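Kit Sort at Kotthorpe: a gallery

Plullance Juniors gave its old playing kit a proper sort-out in July, before the new shirts arrived. The kit had been kept in bin bags in three different places and nobody had a list. We went through all of it over two evenings at Kotthorpe, folded what could be worn again, and put the rest aside for cutting up or for the textile bank.

Geetha Reddy kept the tally. By the end it stood at 595 pieces, counting shirts, shorts, training bibs and socks (a pair of socks was one piece). That was more than we had guessed. A good part of it will go out again to the younger age groups, who grow through sizes quickly and do not mind last season's design.

The pictures and notes are in sections, with the sizes and collection details at the end for anyone who wants something.

Red shirts with the white collar

The red shirts were the largest single group and took most of the first evening. They came in more than one batch over the years, so the sizing is not the same throughout. A medium from the older batch is closer to a small in the later one. We measured across the chest and went by that instead of the label.

A collared shirt does not fold as neatly as a plain one. The collar wants to stand up and the front creases if it is pressed down under a pile. What worked best was to spread the shirt out on something padded, smooth the body with the flat of the hand, bring one side in and then the other, and leave the collar until last. The white collar has red stripes along its ribbed trim, and it looks better on the shelf if the stripes face outwards.
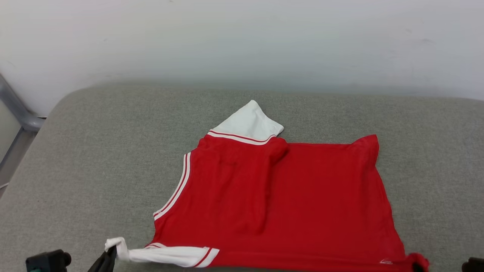

Bibs and shorts

The bibs were the easy part. They stack flat, they are all one size, and a torn one can be spotted straight away. We kept 250 pieces back from the bibs and shorts together, which is enough for every squad to have a training set with spares.

Shorts were sorted by waist. Any pair with elastic that had gone slack was put in the repair bag. Kaan Tekin has offered to put new elastic in as many as he can before the autumn. He did the same for the netball skirts at Tilahun and those are still being worn. If you can thread elastic and have an hour or two free, please speak to him. He would like the repair bag emptied by half term.

Drawstrings are a nuisance. About half of them had pulled through, and a few had been replaced with bootlace. Bootlace is fine as long as it is knotted at both ends.

Socks

Odd socks were laid out in a line and matched by length and by the pattern on the turnover. There were 20 left without a partner. They are in a shoebox by the door at Kotthorpe, and if you have the other one at home we would be pleased to see it. Goalkeepers have asked for a few of the odd ones to wear under their gloves in winter with the toe cut off, so they will not be wasted.

Please turn socks the right way out before you hand them in. It took longer to do this than to match them.

Waiting to be folded

Not everything was folded as it came out of the bag. We found it quicker to leave things in loose heaps until there was room on the shelf, and then fold them in one go. A heap does no harm for an evening. It is when the kit is left like that over a summer that the creases set and the collars go out of shape.

Cotton-type shirts need more care here than the shiny ones. The shiny ones will drop out if you hang them for an hour. The softer knit holds a crease and really needs an iron on a low setting, inside out, keeping clear of any printed number.
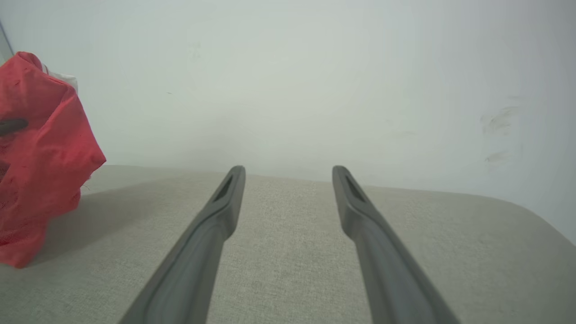
Red cloth in a heap on the pale upholstery, still to be folded.

How we folded

Several people asked for the method so that the shelves stay the same from now on. It is the ordinary shop fold.

Lay the shirt face down and do up any buttons. Pull the hem straight. Fold one side in as far as the middle of the shoulder, and turn the sleeve back on itself so it lies inside the fold. Do the same on the other side. Bring the hem up to just below the collar, then turn the whole thing over and square it up. Short sleeves only need turning once. Long sleeves need turning down the length of the shirt as well, or they make a lump.

Shorts are folded leg to leg, then in half. Bibs are folded in half and in half again. Socks are laid together and folded over once. Please do not roll them into a ball, as it stretches the tops.

Ten to a pile is about right for shirts. Higher piles lean over when someone pulls one from the bottom, and someone always does.

Marks and stains

Grass stains made up most of the problem. A soak overnight in cool water with ordinary washing powder shifted the newer ones. The old ones stayed as they were, and if the shirt was otherwise sound we kept it for training.

White collars and cuffs on red shirts need watching. If the wash is too warm the red runs and the white comes out pink, and we could not find anything that brought it back properly. Wash at 30, with nothing pale in the same load, and take the shirts out as soon as the machine has finished. Do not leave them sitting in the drum.

Names in biro can be dabbed with a little surgical spirit on cotton wool. Names in laundry marker are there for good. If a shirt has someone else's name in it, cross it through neatly and write the new one beside it. One shirt now has four names in the neck, and all four belong to the same family.

Storage

The folded kit has gone into lidded boxes from Clarkex, one size to a box, with a card inside the front so it can be read without taking the lid off. We spent £1,118 on new shelving and boxes together, and this came out of the money raised at the spring fair. The shelving is bolted to the wall and the heavier boxes go at the bottom.

A folded bath towel in the base of each box stops the bottom shirts taking the pattern of the plastic. Old towels are welcome for this if they are clean.

What is available

Junior shirts, small and medium: plenty of both.
Junior shirts, large: a few.
Adult shirts: mostly medium, no extra large.
Shorts: all waists except the very smallest.
Training bibs: kept for squads, not given out singly.
Socks: junior and adult.

There is no charge. If you would like to put something in the tin it goes towards match balls.

Collecting and handing in

Come to the side door at Kotthorpe between 6 pm and 7.30 pm on any training evening. Bring a bag. Tell Geetha what you have taken so that she can cross it off, and if it does not fit, bring it back and swap it.

Returned kit should be washed and dry. Put it in the crate marked IN and leave it for someone to check before it goes on the shelf. Shin pads and boots are a separate collection in September, and details will be on the noticeboard when the date is settled.

Thank you to everyone who stayed late on the second evening to get the last boxes up on the shelves, and to Kaan for the loan of his drill.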